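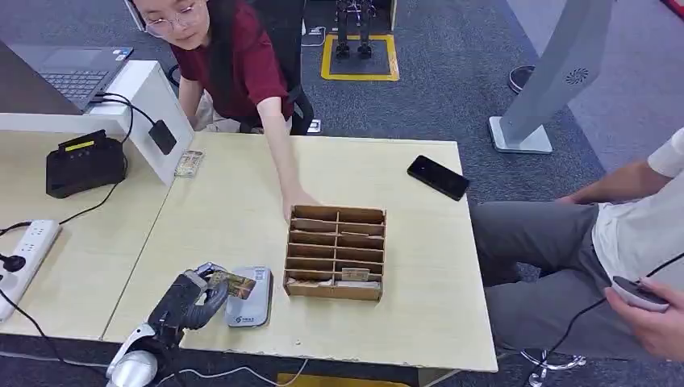 Pre-run checks for the Movum control stack, build 771, my copy with comments, July 16, 2026. I do these before I enable the hand, and again if anyone restarts the planner (yes, even a quick restart!). The job is slotting cards and paper into the divided organiser, so perception gets most of my grumbling.

1. Stop command from the handheld controller. OK. Tested with the arm idle and again mid-reach.

2. Grip force limit. OK, set to 70 in the config. It had gone back to the default after the update, so please read the value off the screen and don't trust the file.

3. Slot detection. PASS WITH COMMENT. The planner still merges two neighbouring slots now and then. I've logged it under Tronmont 158.

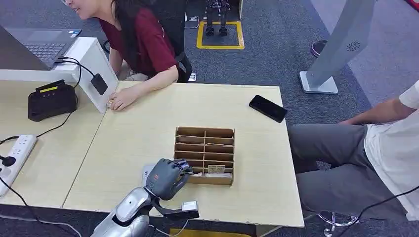

4. Person-in-zone slowdown. OK, but I'd like it to kick in sooner. People do lean in over the table, and Grallum only slows the arm once a hand is well inside the boundary.

5. Table model. FAIL, then fixed. The saved model had the table as one flat slab with nothing on it – I reloaded the newer one and the planned paths looked much saner.

6. Command timeout. OK at 360 ms. Pulled the network link twice, arm held position both times.

7. Logs writing to disk. OK. Clear the old ones from December when you get a minute, please!

Cleared to run at reduced speed. Item 3 stays open.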